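Visit to the Nutmont food bank warehouse, 2022-12-03

Our group has been sending money to Nutmont since June, and a few members asked to see where it goes. Efa Foulkes arranged the visit and drove one of the cars. We left Cluda after breakfast and got there a little before ten. The lot is on the left past the feed store, and the sign is easy to miss if you come from the Landeg side.

Eifion James met us at the side door and took our names. He runs the warehouse, and before that he worked at a grocery distributor, so most of what he told us was about moving food and very little was about fundraising. He asked us to stay inside the yellow lines when the pallet jack was out.

The building used to be a carpet showroom. It still has the big front windows, now papered over to keep the sun off the shelves, and a ramp at the back where the trucks unload. The heat only works in the office. Wear a coat if you go in winter.

## Receiving

Food comes in from three kinds of places: stores, school and church drives, and growers. Store food arrives on pallets with paperwork. Drive food arrives in grocery bags and whatever else people had at home, and it takes the most time. Every bag is emptied onto a table and each item is checked for its date and for damage.

Eifion spent a good while on dents. A shallow dent in the side of a can is fine. A dent on the rim or along the seam means the can is thrown out, and so is anything that is swollen, leaking or badly rusted. He had us sort a crate of canned beans and tomatoes for practice. We were too strict at first and he put several back.
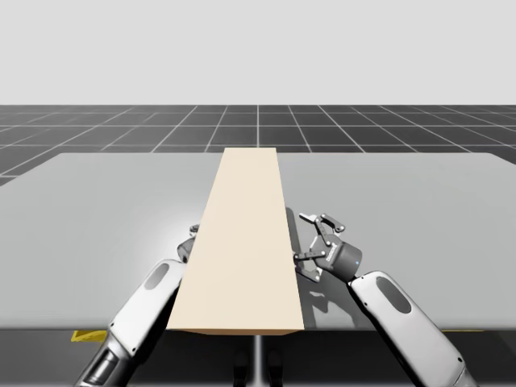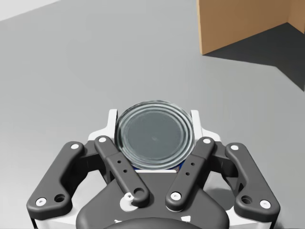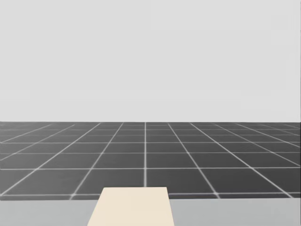
Glass jars go to a separate shelf. Baby food and formula are checked by a second person, and nothing past its date in that group is kept for any reason. Dry goods in torn bags are thrown out even if the tear is small, which surprised some of us. They had mice two winters ago and have been careful since.

## Storage and packing

The shelves are arranged by meal instead of by brand or size. Breakfast items are closest to the ramp, then soups and canned vegetables, then pasta and rice, with toiletries along the back wall. New stock goes in behind the old. The walk-in cooler is a Clorkener unit bought secondhand, and it holds milk, eggs and produce. The freezer was being defrosted, so we only saw it with the door open.

Packing is done on the afternoon before pickup. A standard box feeds a family of four for 2 days and there is a smaller one for people living alone. They packed 243 boxes in the week before our visit. A normal week in summer is closer to 100. Eifion said heating bills account for much of the difference, and that the number usually stays high until spring.

People picking up can trade items at a table by the exit. This was started after they found unopened cans left in the parking lot. Chickpeas are traded away more than anything else, and peanut butter never lasts an hour.

## What they need

I asked for a list to bring back. At the moment they are short of:

- canned fruit and canned fish
- cooking oil in small bottles
- low-salt soup
- diapers in the larger sizes
- laundry soap
- can openers

They have plenty of green beans and do not need more before the new year. Money is more useful than food if you are buying it specially, as they pay wholesale prices. Anything homemade has to be turned down.

They also need drivers with a pickup or van for the Landeg route, nine stops and finished by noon. Gas is paid back at the end of the month if you keep the receipts.

We stayed for coffee in the office and left at half past twelve. Efa is putting together a second visit for the people who could not come this time. There is room for six, and closed shoes are required. Give her your name at the next meeting or leave a note in her box at the hall.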